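Brundale Packing Bench: Cartons, Tape and Board

Gallery page, February. Compiled by Kevser Aksoy, with notes on board by Nazmiye Akgül.

This page covers closing and handling the standard single-wall carton, and sorting board for re-use. Settings and stock codes are on the Bozkurt sheet kept at the bench. Where the sheet and this page differ, use the sheet.

1. Closed carton, centre seam

The standard carton closes with two top flaps that meet along the middle. One strip of clear tape, 50 mm wide, runs the length of the seam. Tape is laid from the far edge towards the near edge in a single pass and pressed down with the flat of the hand. Small wrinkles are accepted. A bubble that crosses the seam is not, and the strip should be lifted and replaced.
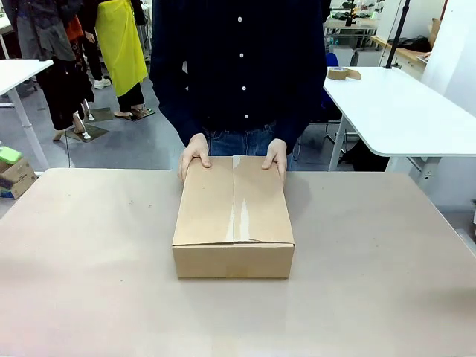
Cartons are turned by the top corners only while they are on the table. For carrying, move both hands to the base. The flaps hold well against pressure from above but will part at the tape if the full load hangs from them. Contents above the weight on the Bozkurt sheet need a second strip across each end of the seam, giving the usual H pattern.

Stock for this size is Nellov 294. The older Nellov cartons have a slightly shorter flap and leave a gap at the centre. They may be used up for soft goods, with the gap covered by a strip of card on the inside. Do not use them for anything with loose parts.

Tape is Gristora clear, ordered by the case under 1839. It loses grip if kept on the cold shelf by the door. Rolls should be at the bench overnight before use. The brown paper tape on the same shelf is for document parcels and needs wetting; it does not belong on these cartons.

2. Board for re-use

Flat sheets and broken-down cartons are sorted into three grades.

Grade A: all edges cut, no creases. Used for layer pads.
Grade B: one poor edge, otherwise sound. Trimmed and used for dividers.
Grade C: creased through, wet at any time, or torn on more than one side. Baled.

A torn edge weakens the sheet some way in from the tear. The outer liner often comes away further than the inner one, and the loose part is easy to miss on pale board. Nazmiye trims 2 cm past the last visible fibre and then flexes the new edge once. If it folds without resistance, the cut was too close and is repeated.
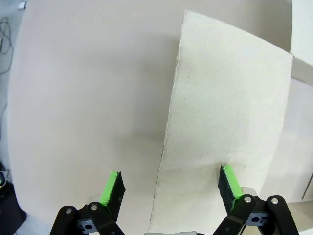

Pale grey-white board with a ragged left edge. The right edge is straighter.

Small surface marks do not change the grade. Printing does not change it either, except for layer pads under unwrapped items, where the plain side must face up. Speckled grey-white board is recycled stock and tends to shed fibre along a tear, so brush the edge after trimming and before stacking.

Store sheets flat, long edges together. Sheets stood on end take a bow within a day or so and then will not sit square in the carton. A slight bow can be taken out by turning the sheet over and leaving it under a full carton overnight.

Corrections to the stock codes go to Kevser Aksoy. Questions on grading go to Nazmiye Akgül, mornings before 11.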